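I've been a Drillport fan since I was a kid, and I still can't watch them defend a corner without standing up. So you can imagine what the second half against Orkow did to my knees. Five corners in a row! My neighbor banged on the wall at one point, and he supports Orkow.

We got out of it with a 2-2 draw, and I'm calling that a good night. Béla Jakab was everywhere in midfield, mostly because he had to be (our left side had gone missing by then). He won the ball back for the first goal, took a knock on the ankle, hobbled around for a bit and then played the pass for the second one. If he leaves in January I'm going to be unbearable.

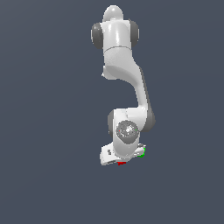
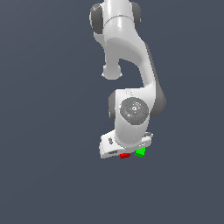
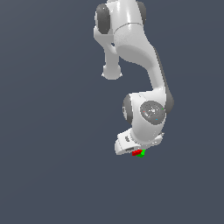

The goal that everyone's arguing about is their equalizer, in the 80th minute. I've watched it more times than is healthy. My sister thinks the keeper should have come for it. I think he was right to stay home, and that the trouble started much earlier, when we gave away a silly throw-in by the dugout and then took a nap. Orkow threw it long, it got flicked on, and their number nine had time to pick a corner.

I will say the crowd was great. There can't have been more than 2000 people in there, but the away end had maybe 200 of us and we sang right through the rain - even the one about the old manager, which half the people around me were too young to know. Yesenia Ventura drove four of us up and refused gas money again, so I bought her a hot dog and a terrible coffee. She says the coffee at Ronetus is worse. I haven't been, so I'll find out next month.

That's the next one, by the way: Ronetus away in the cup. They sit deep and kick anything that moves, and we never seem to play well on that bumpy field of theirs. I'd start Hứa up front and tell him to run at their center backs until somebody falls over. He only got the last few minutes against Orkow and he still had our best chance after their equalizer, a header that went just past the post.

Yesenia has one seat left in the car if anybody wants it. Bring your own coffee.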